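Zovik > Basketball > Opinion

Let the small clubs keep their players until summer

By Kerstin Strobel

Every season the same thing happens in our league. A small club finds a good guard, gives him minutes and patience, and in the last days of the transfer window a richer club takes him away. This year it was Darcy Tautahi, who left Rothe for Hellonov with nine games to play.

I do not blame Tautahi. He is 28, he has a family, and the new contract is surely better. I also do not blame Hellonov, who needed a guard who can defend and used the rules as they are written. My complaint is with the rules.

When he left, Rothe were in fifth place and could still dream of the play-offs. They received a fee and a young forward who has played 16 minutes since he arrived. Their coach, Torben Nolte, now starts two teenagers in the backcourt. They are brave, but they lose the ball too often, and in the last home game the team scored only 68 points.

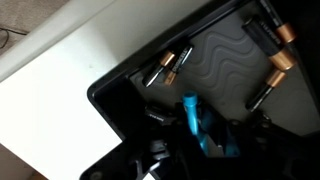

People who defend the late window say that it makes the league more exciting. For whom? If you hold a season ticket at Rothe, you paid in September for a team which does not exist any more in February. My neighbour Elfriede Bauerfeind has had the same seat for over thirty years, and she told me she will wait before she renews it. I understand her very well.

My proposal is simple. Close the window at the half of the season for moves inside the league. A club with an injured player could still sign somebody from abroad, or somebody without a contract. Loans of young players could also stay open, as they need the minutes and the big clubs do not give them.

Some agents will be against this, of course. A late deadline gives them pressure, and pressure gives them better offers -- that is their work. But a league must also think about the team which finishes eighth, and about the people who sit in the cold hall in Rothe and still sing in the fourth quarter.

The clubs meet again in April. I hope that one of the smaller ones will put this on the table.

Contact | Copyright Zovik | Back to top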